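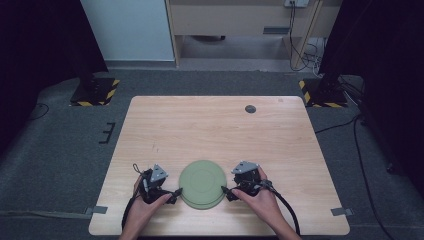
Ticket 214: right gripper drops out mid-task, plate station
Site: Bellamy, bench cell
Equipment: Ultitz hand-held gripper pair, wired, with Mikusden recorder
Priority: was Low, then High, now Low again
Status: Closed, pending my mood

Reported problem
Right gripper loses its connection partway through a plate run. The recorder shows a flat line for the right jaw and a perfectly healthy left one. Operator notes say "random." I have been doing this long enough to read "random" as "whenever I reach for something."

09:10
Power-cycled both grippers and the recorder. Everything came up green. Ran four plate moves with no fault. Nearly closed the ticket, which would have been a personal best.

09:25
Fault came back on the first move after I stopped watching the log. Right side only. Left side smug.

09:40
Swapped the recorder ports, right cable into the left port and the other way around. The fault followed the right gripper. So the port is fine and so is the recorder, and the Unberg support line can have its apology for what I wrote in the last ticket.

10:05
Held the right gripper still and opened and closed the jaw 600 times with the cycle script running. No dropouts. My forearm would like it noted that the script only counts. It does not do the squeezing.

10:30
Same test, but moving the gripper across the table between strokes. Dropped out on the far reach, left of the plate stack. Brought it back and the signal returned. Tried it again with the cable held up in my other hand. No fault.

So it's the cable, or where the cable goes. The right one lies across the tabletop and over the front corner, and on a long reach it pulls tight against the edge. All the bending happens right where it leaves the back of the gripper.

10:50
Opened the rear cover. One of the two strain relief screws was finger-loose and the plug had backed out slightly. It still made contact as long as nobody did any work with it. Checked the left side while I was in there: tight, of course.

11:15
Reseated the plug, tightened both screws, added a drop of threadlocker. Gave the cable more slack at the floor end and checked it at full reach in every direction. Did not move the table. The gray tape at the front corners stays where it is, and anyone who peels it gets to redo the table alignment alone.

11:40
Reran the calibration for both sides. Jaw closed, jaw open, then touch the grippers together over the middle of the table. The first pass failed because I had put the right one down with the plate on top still leaning on the stack. Second pass fine.

13:30
Full plate run, long reaches included. No dropouts.

Follow-up
Strain relief screws go on the service sheet at every 3,000 cycles. The old sheet said "as needed," and we have now found out when that is.
Spare right cable ordered. The one fitted tests good, but it has been pulled on for over 4 weeks and I don't trust it.
If the fault returns, reopen this ticket and please write down which way you were reaching.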